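29 Jun 2019

I have been trying to write the same short story since last July, and I'd like to report that it now stands at 673 words. In the spring it stood at 1,006. I'm told this is called revision.

The story is about a man who inherits a ferry. I know nothing about ferries and went looking for help, first in library books and then, fatally, on the computer. There's a writing program called Gosico that promises to keep you off the internet by covering the whole screen in a soothing beige. It does do that. What I learned is that I can stare at beige for an entire evening and feel I've put in a shift. I have also tried Pleltano, which deletes your work if you stop typing for too long. It ate a paragraph about rope. I don't miss it.

Then there's the naming of things, my real talent. The ferry has been called the Noiphan for months, and I spent a good two weekends on the town it sails from before settling on Skevden, which sounds like somewhere with one bakery and a grudge. I drew a map. I worked out the timetable, winter and summer. If you want to know when the last boat leaves Skevden on a holiday, I can tell you, but please don't ask me what the man wants, or why he's standing on the dock in paragraph two, because he's been there for most of a year and he won't say.

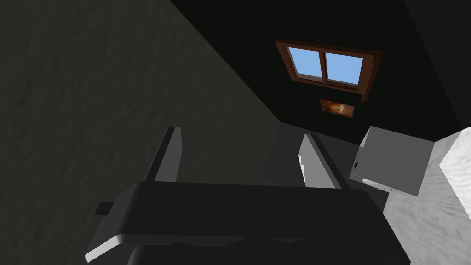
*A gray gripper with a gray wall beside it.*

My sister-in-law reads a lot and is kind, so I gave her the long version. She said the timetable was very clear.

After that I cut the timetable. Then I cut the uncle, who was only there to explain the timetable, and the dog, who belonged to the uncle. Cutting is wonderful. It feels like cleaning out a garage, right down to finding something at the back that you were sure you'd thrown away – in my case a second uncle, who had been hiding in a flashback.

I've started getting up early to work on it, which is what real writers say they do in interviews. They don't mention the cereal.
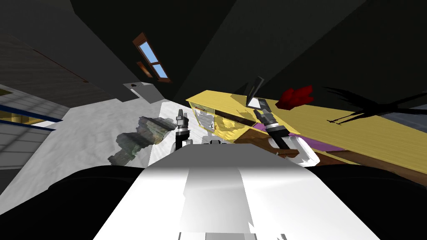
The current plan is to move the opening onto the boat itself, so at least something is moving even if he isn't. I wrote 13 versions of that first sentence this week. The best of them is "The engine caught," and I have two objections to it already. One is that I don't know how a ferry engine starts. The other is that he would now have to go somewhere, and the only place on my map is Skevden, where he already is.

I may need to draw another town.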